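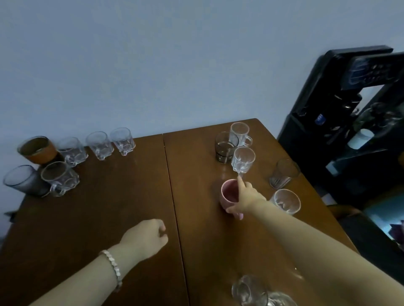 Odds

The Bralico went in at Gilside in November. It took up the whole of the wash room, and it could wash, check and rack a crate of hire glasses in the time it took Laurinda Arruda to find her gloves. Before that there were six of us on the benches. After, there were two, and we were upstairs in the old lunch room, doing odds.

Odds were what the machine wouldn't rack. It knew 101 shapes. Anything else it put on the side belt, and Azlan carried it up to us. A mug from somebody's kitchen that had got mixed in with a wedding order. A tumbler with a smoky tint that it couldn't see the edge of. Faceted glass gave it trouble as well, I think on account of the light.

We had two tables pushed together under the wall, next to the water machine. The rule was tinted in one lot, handles in another, and anything that wasn't ours to one side. You had to pick each one up, feel the rim for chips and decide.

"What's the count?" Azlan asked, the first morning.

"Eighty from the Lubis order," I said. "And whatever that pink one is."

He wrote down 80 and left the pink one off.
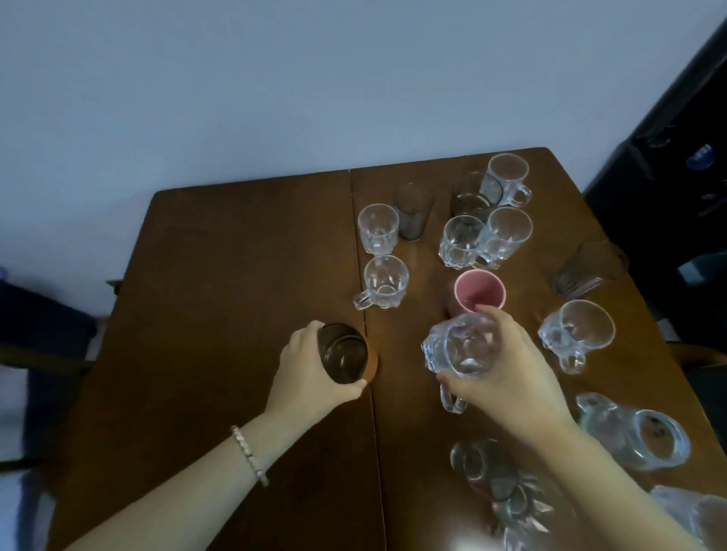

I liked the work more than I'd liked the benches. It was dry and you could sit down if you wanted. Laurinda hated it. She said that on the benches you'd had someone to talk to on both sides, and that she used to go home with sore wrists and all the gossip, and now she went home with neither. She'd worked next to Saodah Khoo for 15 years. Saodah had taken the payout and was minding her grandson in Wurnodano.

Every Friday night's worth of glasses went into the system as we cleared it. I'd type in the colour, the height, handle or no handle. A month or so in, Azlan started coming up with half a crate, and then less than that.

"It's learning the tinted ones," he said.

"From who?" said Laurinda.

He looked at the screen beside me and didn't answer. Then he asked if we wanted the crate left by the door.
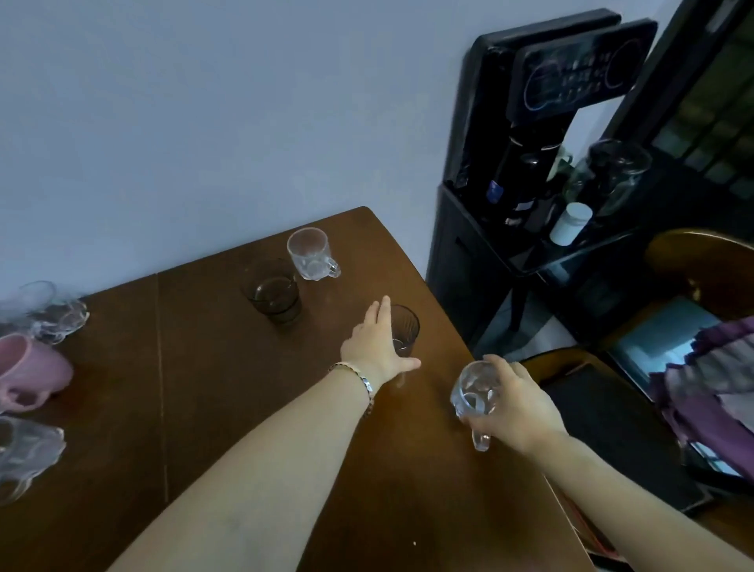
Sorting the odds: tinted glass on the left, clear mug on the right.

The day they told us, there were 167 pieces on the sheet for the whole week. Suryani Ngau came up from the office and stayed standing. She said there'd be one position from the new year, mornings only, and we could talk it over between ourselves if we preferred.

Laurinda asked who'd be doing the mugs.

"Mostly it will," said Suryani.

When she'd gone I picked up the next one and ran my thumb around the rim. There was a chip, a small one. I held it out to Laurinda and she felt it too, and she put it in the bin.

"You take the mornings, Natalie," she said. "I'm going to ring Saodah."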